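Running a two-arm sorting demo at an open day: table layout and cycle settings?

Posted by Kozma, 3/27/24

We have an open day coming up in May and I have been asked to run a manipulation demo on the Skader two-arm unit. The task is cutlery sorting: chopsticks go in a plastic container on the left, soup spoons on a black tray, and visitors can ask for a reset between runs. The unit has a head camera and one camera per wrist. Session length is 40 minutes, then a break for the motors to cool.

In rehearsal the chopsticks are fine. The spoons are the problem. If two handles lie close together the right arm closes on both and lifts them as a pair, or pushes the second one towards the rim. It happens more often near the back of the tray. I have already dropped the approach speed from 500 to 300 mm/s and it made little difference to the double picks, though it did cut down on the noise.

What I would like to know:

Is there a usual minimum spacing for glossy white items on a dark tray?
Should I leave the two coloured cubes at the back of the table, or do they confuse the detector?
How far back should the public stand?

Bovholm_bench

Speed won't fix this. Your grasp planner is picking a point on the handle and checking clearance at that point only. With curved handles the fingers can clear at the middle and still catch the neighbour further along. Set the clearance check to run over the full length of the finger pads, plus a margin on each side. On our unit the setting is in the grasp file and has to be reloaded by hand after any edit, so restart the planner before you decide it had no effect.

If you can't change the planner, add a separating move. Close the fingers, lower them into the gap between two handles, open slowly, lift, then take a new image and plan again. It adds time to each cycle but visitors like watching it, and it gives you something to talk about.

Gloss is a separate matter. Depth readings on glazed surfaces drop out where the overhead light reflects straight back. Diffuse the light or move it off to one side. The black tray helps the colour image and does nothing for depth, so check both before you blame the segmentation.

The cubes are fine where they are provided they aren't in the class list. We keep a couple on the cloth as a quick check on the head camera calibration: ask for the cube position, compare it with a ruler. If your cloth has a printed grid you can read the error off the squares, but flatten the cloth first. A wrinkle will shift the lines enough to make a good calibration look bad.

Public distance depends on your risk assessment and the reach of the arms with the tool fitted. Measure from the fingertip at full extension, never from the wrist.

fliltero_user

just put fewer spoons out. we did 3 and it worked every time. also tape the tray down

Skader_night_shift

Agree with the first reply on finger pad clearance. The one above will work too, but people at an open day tend to ask what happens with a full tray, so have a run prepared for that.

A few points from our last visit day. Fix the start layout and keep a reference view from the head camera beside the operator, so whoever resets the table can put things back near enough. Leave at least one spoon well apart from the others and have the arm take it first. A clean first pick settles the operator and confirms the gripper has homed properly. Leave the close pairs until the end of the run.

For the chopsticks, keep the thick ends all facing the same way. Mixed directions will trip up the orientation estimate, and the bundle gets harder to settle as it fills.

Put the stop button on the operator's side, test it before each session, and write the test in the log. We were asked for that log afterwards.

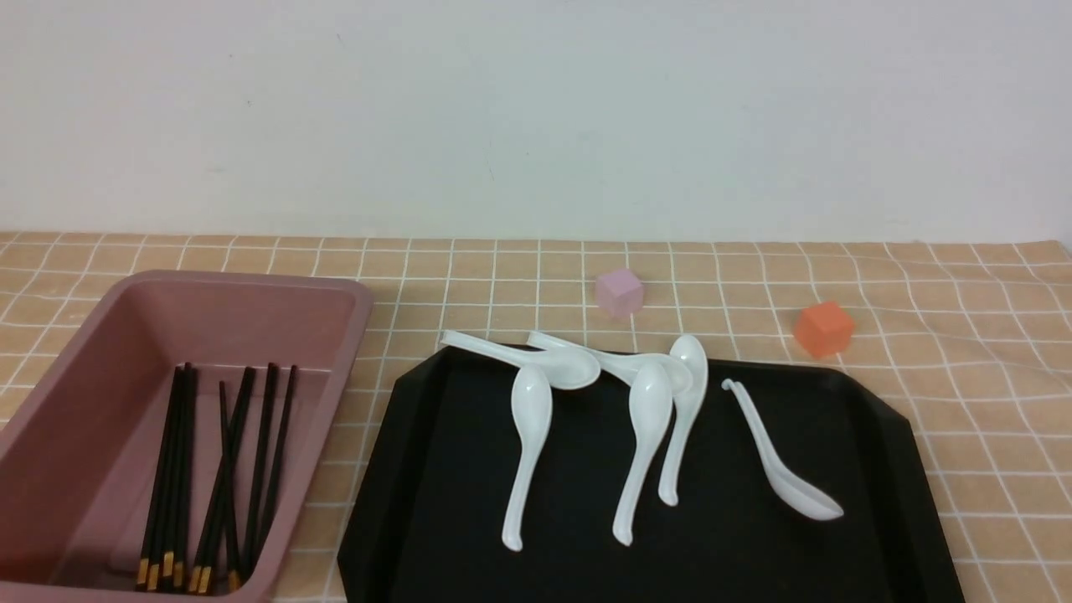 On the break between sessions, don't leave the arms powered and holding position over the table. Park them, cut motor power, and let the joint temperatures come down before the next group is let in.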